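Chapter 6
Mounting and Storing Works on Paper

6.1 Scope of the chapter

A drawing on paper is rarely shown or stored without a support. This chapter deals with the window mount, the hinge and the solander box, and with the records that go with them. Framing and glazing are left to Chapter 7. The worked case throughout is the Murnier bequest, a group of 393 drawings and prints held at Lollwood and remounted over several years under Rehema Mwakalinga. 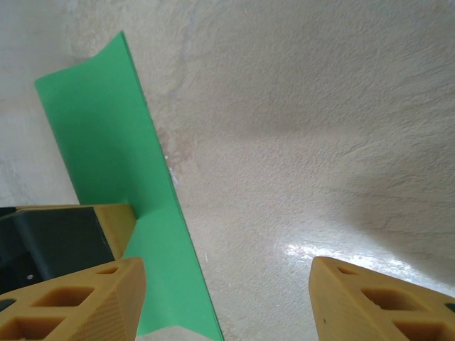
Fig. 6.1 Green sheet, bent over near one end.

Paper takes up and gives off moisture with changes in the surrounding air, and its dimensions alter as it does so. A sheet fixed down on all four sides cannot move and will cockle or tear. For this reason the hinge is placed along the top edge only, and must be weaker than the paper it holds. Japanese tissue with wheat starch paste is the usual choice. Pressure-sensitive tape should not be used.

6.2 Standard sizes

Lollwood formerly cut each mount to suit the drawing. The Chrysikopoulos survey listed 109 different outer sizes in one store, and few of them would stack safely. The present practice is to use three outer sizes and to vary the window. Sheets too large for the third size are kept flat in folders.

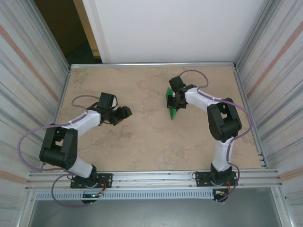
Department of Collection Care and Display

The window is normally cut to leave a narrow margin round the sheet, so that the edges remain visible. Where an old collector's mount survives, it is kept with the drawing and the new window is cut to show it. The Cando album presents a harder case: its leaves carry drawings on both sides, and a double window is needed.

6.3 Terms used in this chapter

Recto: the side of the sheet treated as the front.
Verso: the reverse.
Laid down: pasted overall to a secondary support.
Inlay: a sheet set into an opening in a larger one.
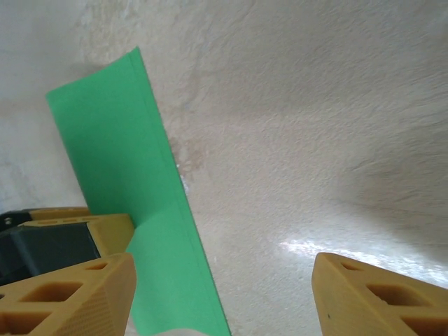

Fig. 6.2 Green sheet against a textured surface.

Each mount bears the inventory number in pencil at the lower left of the back board. Stamps and adhesive labels are not applied to the drawing itself.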